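换房子之后的第一个八月

搬家这件事，我前后念叨了两年，真搬完了反而没什么好说的，就是累！新家在一栋1996年的老楼里，504室，电梯慢得可以在里面回完三条微信。不过窗户朝南，下午四点的光特别好，我当场就跟中介说别看下一套了。

最纠结的其实是餐桌。原来那张玻璃的，夏天胳膊贴上去凉快是凉快，可是一天要擦八百遍指纹，我受够了。这回铁了心要木头的，颜色还得偏红偏暖一点。在Budero逛了一下午，看中的那张长211厘米，店员说放得下，我回家拿卷尺一量，椅子都拉不开……最后在Kolunel订了张小的，等了快一个月才送到。

我朋友Adanech Workneh来吃饭，进门先摸桌面，摸完说“这回对了”。她对木头比我讲究得多，家里的砧板都要按时上油。

红棕色的木头，我现在真是怎么看都看不腻：

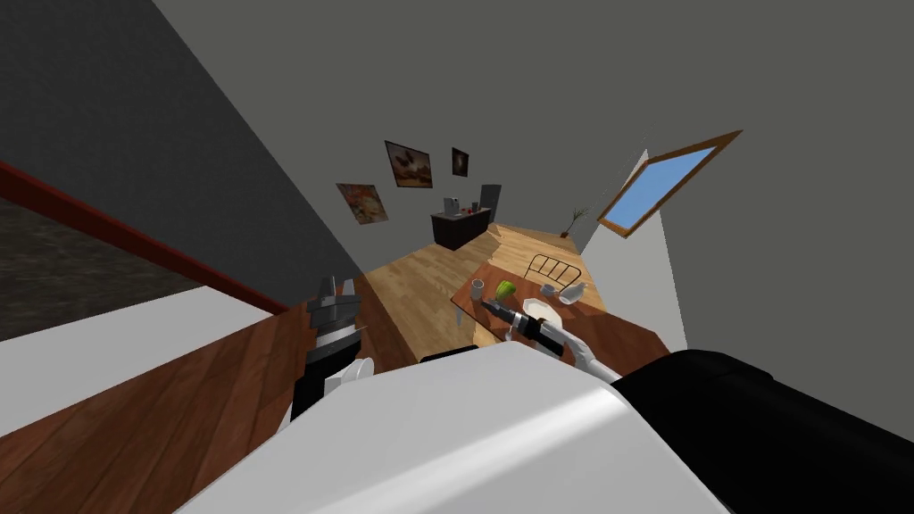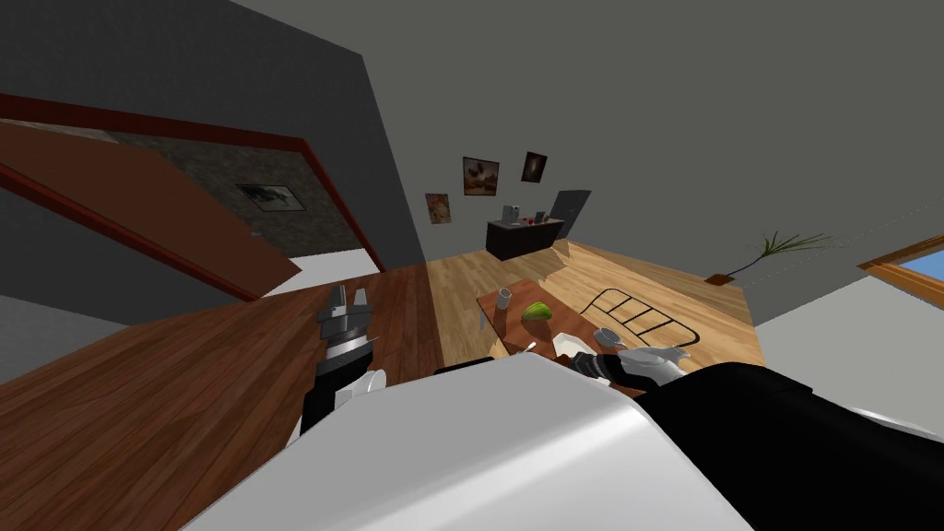
木头桌子怎么养

先说我踩过的坑。上一张木桌（对，玻璃那张之前还有一张）就是被我用湿抹布擦坏的，边上起了一圈白印子，怎么都弄不掉。现在我学乖了，抹布拧到不滴水，擦完马上再用干布走一遍。热锅一定要垫，哪怕只放一分钟。

油我用的是Plidine的木蜡油，一小罐80块，味道不冲，薄薄抹一层，晾一晚上就行。千万别贪多，我第一次倒了半罐，第二天胳膊肘粘在桌上，撕下来还有声音，哈哈。

还有就是别让太阳一直晒同一头。我下午会把纱帘拉上一半，花瓶也隔几天挪个位置，不然久了底下会留一个圆圆的深色印子。

下一步想换餐椅，Adanech推荐我去看Gebremichael的藤编椅，说坐着不闷。可我家猫见了藤编的东西就走不动道，爪子先上去了。有养猫又用藤椅的朋友吗？快来评论区跟我讲讲，撑了多久？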